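Croissants for a morning meeting: bought the day before or the same day?
Posted in Catering and Shared Meals
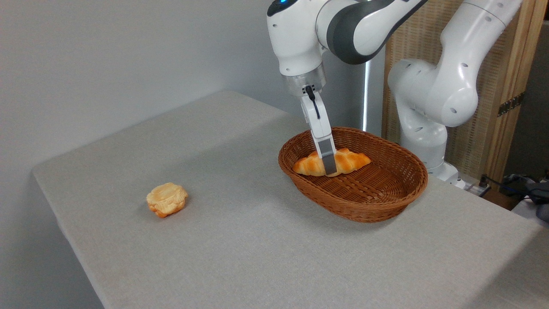
Reading time: 3 minutes

Celeste Núñez
Member, 9 posts

I would be grateful for advice from members with experience of catering for mid-sized gatherings. Our residents' association holds its annual general meeting on 24th November, commencing at 8 am, and I have been asked to arrange a light breakfast for 90 people. The hall has a domestic oven, a bar fridge and very little bench space. Croissants have been requested by the members, and the nearest bakery able to supply the quantity does not open its doors until 7.30 am.

The bakery has offered to let us collect the full order at closing time on the previous afternoon. My concern is that the pastry will have softened overnight, particularly if it is kept in plastic. I should also like to know whether baskets are acceptable for serving or whether trays are preferred, as we own a number of wicker baskets and would prefer not to hire anything further. Our budget has been approved and cannot be increased before the meeting.

Any guidance on storage, reheating and serving would be appreciated.

Sikder Catering Supplies
Trade member, 138 posts

Collection on the previous afternoon is workable, provided that the following points are observed.

Croissants should be entirely cool before they are packed. If they are boxed while there is any warmth in them, moisture will collect under the lid and the outer layers will turn leathery. Ask the bakery to set your order aside in open cardboard cartons and to close them only at the time of collection. Keep the cartons at room temperature, away from the stove and out of direct sun. Refrigeration is not recommended for plain croissants – the crumb becomes firm and stale in flavour well before it is unsafe to eat. Filled croissants are another matter. Anything containing ham, cheese, custard or cream must be kept cold and handled in accordance with your local council's requirements.

To refresh plain croissants, preheat the oven to 160 degrees and place them directly on the racks or on unlined trays in a single layer. Five minutes is generally sufficient. They will feel soft on leaving the oven and will crisp as they stand, so they should be given a few minutes before they are put out. A domestic oven will take two trays at a time, and I would suggest 18 croissants per load. For your numbers, the first load should go in no later than 7.15 am. Do not use a microwave under any circumstances.

Wicker baskets are perfectly acceptable for plain pastry and have the advantage of allowing air to move beneath it. Line each with a clean cotton napkin or a sheet of greaseproof paper, which will catch the flakes and keep the food from direct contact with the weave. Baskets should be brushed out and wiped with a damp cloth beforehand, then left to dry fully. Shallow oval ones are easier to serve from than deep round ones, in which the lower layer is invariably crushed.

Please also provide tongs. Guests will otherwise handle several items before choosing one.

Drarix
Member

just get them to deliver in the morning. our bakery did it before opening for the school fete in March and charged a small fee, they are in there baking from 3 anyway. ask for the back door

Trevano Hall Bookings
Member, hall management

I concur with the greater part of the advice given by Sikder Catering Supplies, although I would differ on the quantity. In our experience a proportion of those attending a breakfast meeting will take only tea or coffee, while others will take two pastries. An allowance of one croissant per person, with fruit and a plate of sliced bread for toasting, has been adequate at every function for which we have kept a record. Small croissants are preferable to large ones if the meeting is to proceed while people are eating.

With regard to the tables, a fabric cloth presents well, but butter will mark it. We ask hirers to place a saucer beneath each butter dish and to shake cloths outdoors before they are returned to the linen cupboard. Jam should be decanted into small bowls with a spoon for each – individual portions create a considerable amount of rubbish, and most halls do not provide additional bins.

The member should also confirm with the hall whether access is available before 7 am. Many booking agreements specify an entry time, and an early start may need to be arranged in writing.

Celeste Núñez
Member, 9 posts

Thank you to all who replied. I have spoken with the bakery, and early delivery is not available, so the order will be collected on the previous afternoon in open cartons as suggested. The hall has confirmed entry from 6.30 am. I have yet to locate enough tongs.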